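Freeze dryer, week three

June, sometime after nine at night. Feet up, tea going cold, and I still have the hum of the vacuum pump in my ears.

So the first full engineering run is done! We loaded up to 4,000 vials yesterday morning, closed the door, and then spent the whole night and most of today watching a shelf temperature line crawl across a screen. I have been in this business long enough to know it's a boring line, and I still got up twice to check it from home (Visgate finally lets me log in from the laptop, after two weeks of asking for the right permission and getting the wrong one).

Freezing went fine. Primary drying went fine for a good long while, and then the pressure gauges did what they've been doing all month. The Pirani and the capacitance gauge are supposed to come together when the water vapor is mostly gone, and on this machine they get close, hang there, and drift along side by side like two people who can't agree on where to eat. Virkgate's old cycle just moves on after a fixed number of hours. That's how they've always done it, and their product has been okay, but the cycle is way too long and they're paying me to shorten it. I can't shorten anything until I trust the gauges.

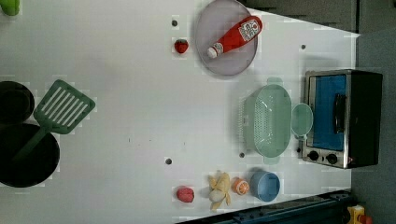 Ketchup on the plate, strawberry next to it.

Unloading took all afternoon. We pulled 372 vials for moisture, mostly from the corners and the door side, plus the middle of each shelf. The cakes looked pretty good to me. A few from the front of the bottom shelf had shrunk away from the glass, and one had a little foamy collar at the base that I didn't like one bit. It could be the radiant heat off the door, it could be the fill. I wrote "door???" in my notebook and underlined it, so that's my scientific position for now.

The lab will have the moisture numbers tomorrow afternoon if the titrator behaves. I'd be happy with anything under one percent. I'd be suspicious of anything under a quarter.

Also I read the old validation report over lunch, or as much of it as I could take. It's a thick one - 1,081 pages with the appendices - and somewhere in the middle there's a shelf mapping study with one probe left out of the table. It isn't explained anywhere. The column just skips from probe 11 to probe 13. I bet it's the door side again. I'm going to ask for the raw data and I'm going to be very polite about it.
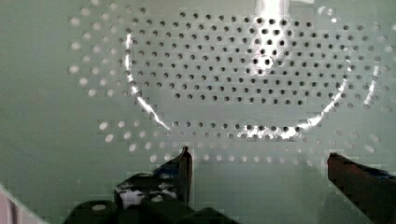
Bustos called back late in the day and said the drift was probably a dirty Pirani, that they see it all the time on machines that get steamed this often, and that swapping the sensor would take an hour and should come before anyone touched the recipe. Fair enough! I wanted to argue and couldn't come up with anything. They can have a new one here in two days, and the plant people are fine with that as long as the leak test gets repeated afterward, so there goes another morning.

I told Zusico we'd lose part of the week and they took it pretty well. The second run slides a bit. I'd wanted to try a warmer shelf on that one, five degrees up, but if the gauge is new I think I should leave the recipe alone and only change the one thing. Boring again. I'll ask for extra thermocouples on the bottom shelf though, right up by the door.

Things to do in the morning: raw data request, stopper order, find out who has the key to the sample fridge, call about the leak test. And bring a sweater, that control room is freezing.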